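Workshop notebook, April 24, 2023
Cimard utility vehicle, diesel, hydro transmission

Hours on the meter: 1,298. Came in with the owner's note "no pull on hills," same note as in March. The Gretcombe dealer swapped the hydro filter then and called it fixed. I have my doubts that a filter was ever the trouble.

Cold start fine, idle steady. Drove it up the bank behind the shop in low with 12 bags of gravel in the bed. It slowed to a crawl halfway, engine note hardly changed. If the engine were weak it should lug, and it didn't. So I'm looking at the drive side – pump, relief valve, or linkage. 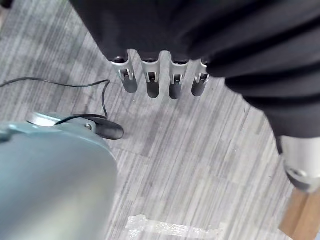
Four fingers, dark tips, under the black cloth.

Checked the pedal linkage first, as it costs nothing. Full pedal gives 41 mm of travel at the pump arm. The Cullinane manual gives no figure for this, only "ensure full travel," so thanks for that. The arm stops short of its own stop bolt. I can push it further by hand. Bushing at the bell crank is egg-shaped and the rod end is sloppy.

Would a worn bushing eat that much? Maybe. I've seen worse ones that still climbed. 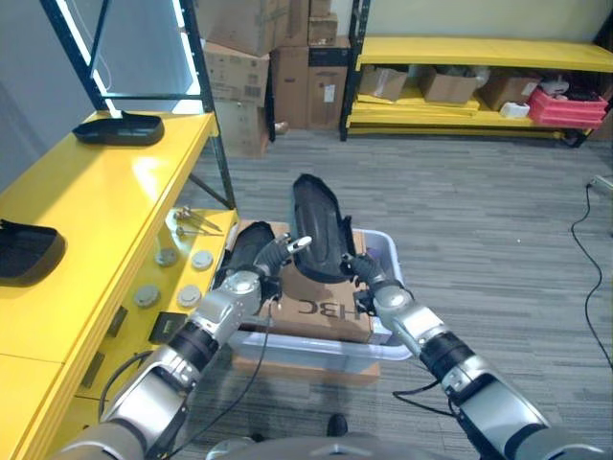 Prornport's parts desk thinks I'm wasting my time with the bushing and that every one of these they hear of with this complaint ends up needing a charge pump. They would say so, they have the pump on the shelf at 121 dollars and the bushing on back order. Asked them for a charge pressure reading off any of those machines. They had none.

Plan is to put a gauge on the test port before buying anything. Warm oil, low range, brake on, read at idle and at full throttle. If pressure holds, the pump stays where it is and I turn up a bushing from bronze stock.

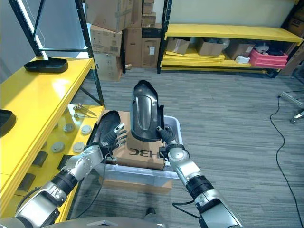 Rear fender also needs sorting before it goes back. The owner wants the aftermarket one, which Gretcombe says is a straight bolt-on. I'll believe it when the bolts go in. Curved black plastic like the piece held upright over by the yellow shelving can look right by eye and still be off at the mounts, and one small hole near the edge tells me nothing about the rest. Offer it up dry, all bolts finger tight, before drilling anything.

Still to do: gauge adapter, check the relief valve spring, drain a cup of hydro oil and look for bronze in it. Don't let the owner have it back on the strength of one good run up the bank.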